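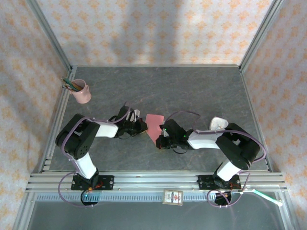 Cell 2: cables re-routed and bases re-torqued

Last updated June 4, 2022

The two-arm folding cell at Millum has been back in use since the end of last week. It was stopped for its 3,000-hour service, with the counter reading 3,181 by the time we got to it. Jianhua Qian did most of the work and Kathleen Gallagher checked it over afterwards. The notes below are for anyone booked on the cell this month.

Bases

Both base plates were taken off the front rail, cleaned underneath and bolted down again. Two of the screws on the left plate had worked slack, and that explains the drift people had been reporting on that side. Please don't nip them up by hand if you think they have moved. Tell Jianhua, and he will do it with the torque driver and run the zero again.

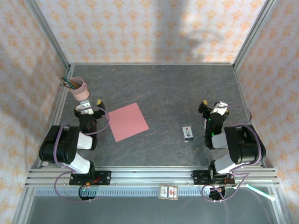
Cable runs were the longest part of the job. The old ties held the lead too tightly at the elbow and the outer sleeve had started to split on the right arm. Both leads have been replaced with the softer type from Venter. The purple cable now has a generous loop along each arm and drops past the base below the rail, so the gripper end can turn without pulling on the connector. Leave that slack alone. If a loop starts to catch on anything, stop the run and move the clip at the base, never the one at the wrist.

Grippers and paper test

Jaw tips were changed on both sides and the closing force set back to the Prilia default. The acceptance test is the same as before: one pink sheet laid flat between the arms, picked up from both sides, folded once and put down, 200 times. It got through on the second attempt. On the first, the left gripper was closing late, and the fault was an old settings file left over from November.

If you change the sheet size, do the height check again before starting. The table surface is slightly worn in the middle and the stored height is only good for the standard square. 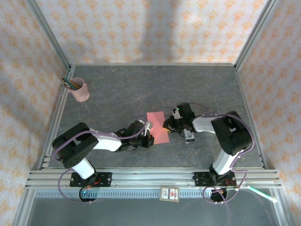 Still to do

The Kela controller needs its fan filter replacing. The part is on order and the swap will take a morning, so expect one more short stop. Kathleen will put the time on the booking sheet.

Contact: cell bookings, Millum workshop office | © 2022 Millum | Back to top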